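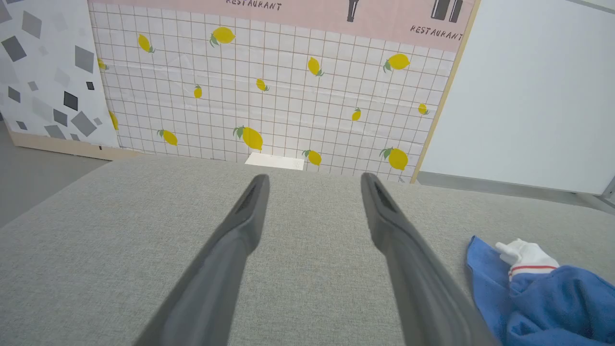
Why do online clothing descriptions so rarely tell you whether a garment will fit?

They are written to a template that records colour, neckline and mood, and the template has no field for a measurement taken from the finished garment.

I have been cutting and altering clothes for long enough to distrust size labels, but my complaint is with the listing text. Take the two summer dresses I ordered from Hirside. Both were sold as a medium. One measured 803 mm round the waist seam, the other 767 mm. A difference of 36 mm is more than a normal grading step in many ranges, and neither figure appeared on the page. What did appear was a paragraph on how the skirt would move.

The seller already holds the numbers. A factory works from a specification sheet with finished dimensions and a tolerance for each. The usual points are chest, waist, hip, shoulder, sleeve and back length. Copying six figures into a listing costs very little. Wallin does it for its coats, in a small table under the price, and I have never had to send one back for size.
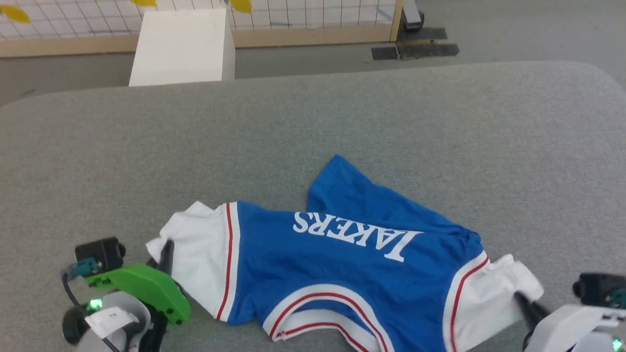

The objection I hear most often is that customers don't own a tape measure and would be put off by a table. Ebbe Hedlund, who wrote product pages for Vargate before going back to pattern cutting, put this to me at some length. His view was that a shopper who is shown a number will use it wrongly, comparing a body measurement with a garment measurement and ordering too small. That can happen. It can be dealt with in one line: "Measure a similar garment you own, laid flat." Anyone able to enter a card number can follow it.

Fabric is the harder part. A waist of 767 mm in plain cotton poplin and the same waist in a knit with 5 per cent elastane are different propositions. A useful listing would give the relaxed figure and the comfortable stretched figure, and state which is which. Traloner gives only the stretched one, unlabelled, so its jersey skirts look generous on the page and grip at the hip.

Shrinkage should be there too. If the maker allows three per cent in length, a dress of 1,000 mm may lose 30 mm at its first wash, enough to shift a hem from below the knee to the middle of it.

I would accept a shorter description in exchange. Over 200 words on the spirit of a blouse can be cut to 50 without loss, provided the space goes to the chest, the back length and the depth of the armhole. Armhole depth is almost never given, and it is the measurement I find hardest to alter afterwards.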